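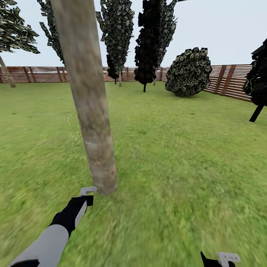 Arbeitsflächen aus Naturstein und Beton pflegen: Reinigung, Imprägnierung, Flecken

3. März 2018, von Fermín Garrido

14 Kommentare Teilen

Granit, Terrazzo und Sichtbeton gelten als unempfindlich. Für die mechanische Belastung trifft das weitgehend zu, für Flüssigkeiten nur eingeschränkt. Maßgeblich ist die offene Porosität. Ein dichter, dunkler Stein nimmt kaum Wasser auf, ein heller, grobkörniger Granit deutlich mehr, und unbehandelter Beton saugt wie ein Ziegel. Vor jeder Behandlung steht deshalb der Tropfentest: einen Teelöffel Leitungswasser auf die saubere, trockene Fläche geben und zehn Minuten warten. Bleibt nach dem Abwischen ein dunkler Rand, ist die Fläche saugfähig und sollte imprägniert werden. Den Test an mehreren Stellen durchführen, auch neben dem Spülbecken. Dort ist die alte Imprägnierung meist zuerst verbraucht.

Laufende Reinigung

Lauwarmes Wasser, pH-neutrales Spülmittel, Mikrofasertuch. Mit klarem Wasser nachwischen und trocken reiben. Essig, Zitronensäure und Entkalker greifen Kalkanteile an, also Marmor, Kalkstein, zementgebundenen Terrazzo und Beton. Granit verträgt Säure besser, enthält aber je nach Herkunft Eisenminerale, die rostbraun anlaufen können. Scheuermilch stumpft polierte Flächen ab — sichtbar wird das erst im Streiflicht.

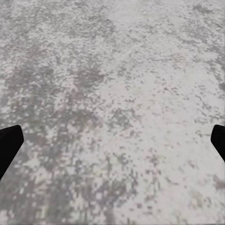
Wie oft muss eine Steinarbeitsplatte imprägniert werden?

Maßgeblich ist der Tropfentest. Zieht das Wasser innerhalb von zehn Minuten ein, wird nachbehandelt. Bei normaler Küchennutzung ist das meist nach ein bis zwei Jahren der Fall, neben Herd und Spüle früher.

Imprägnierung auftragen

Die Fläche muss vollständig trocken sein. Nach einer Grundreinigung mindestens 24 Stunden warten, bei Beton 48. Das Mittel mit einem fusselfreien Tuch dünn und gleichmäßig auftragen, nach Herstellerangabe einwirken lassen und den Überstand restlos abnehmen, bevor er antrocknet. Angetrocknete Reste bilden einen klebrigen Film, der sich nur mit dem passenden Lösemittel wieder anlösen lässt. Bei stark saugendem Material folgt ein zweiter Auftrag. Ich verwende seit Jahren das lösemittelhaltige Mittel von Inura, für Beton die wässrige Variante von Frade. Eine Dose mit 900 ml hat für die Küche in Grollthorpe zweimal gereicht. Getränkte Tücher im Freien ausgebreitet trocknen lassen, nicht zusammengeknüllt in den Abfall geben.

Fettflecken

Öl dringt langsam ein und kommt langsam wieder heraus. Bewährt hat sich eine Kompresse: Kreidepulver oder Kaolin mit Waschbenzin zu einer streichfähigen Paste anrühren, 5 mm dick auftragen, mit Folie abdecken, die Ränder mit Klebeband fixieren. Nach einem Tag die Folie abnehmen, die Paste trocknen lassen und mit einem Kunststoffspachtel entfernen. Alte Flecken brauchen mehrere Durchgänge. Gut lüften, keine offene Flamme, Zündflamme der Gastherme beachten. 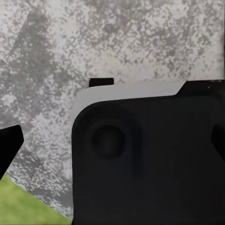
Womit entfernt man Rotweinflecken aus hellem Granit?

Eine Kompresse mit dreiprozentigem Wasserstoffperoxid statt Waschbenzin, sonst gleiches Vorgehen. Vorher an verdeckter Stelle prüfen und danach neu imprägnieren, denn die alte Schutzwirkung ist an der Stelle meist dahin.

Nachtrag: Rodrigo Veloso aus Dondthorpe fragt nach Silikonfugen. Essigvernetzendes Silikon gehört nicht an Naturstein; Natursteinsilikon ist neutralvernetzend und gibt keine Weichmacher ab, die dunkle Ränder verursachen. Ein Beitrag zu Fugen folgt im April.

196 mal geteilt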